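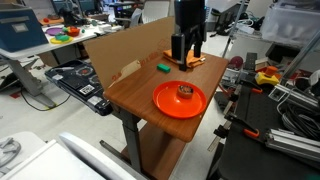
Re: Jump-off timing at Plestcombe

Zane Org wrote:
> The 100 class used a time allowed of 40 seconds in the jump-off. Was the
> course wheeled again after fence 6 was moved? Three riders picked up time
> faults on what looked like normal rounds.

Zane,

It was wheeled once, before the move. The first round measured 500 meters and isn't affected. The jump-off was posted at 231 meters. Moving the oxer toward the in-gate adds roughly two strides on the turn back from the Rollitz wall, so the posted length is short.

I have asked the Forsberg office for the timing sheets. Placings stand until the judge has seen them. If anyone has a copy of the revised plan, with the new position of 6 marked, please send it to me off list.

For the October show at Flillberg, please re-wheel after any change and initial the plan.

Sarmīte Šimkus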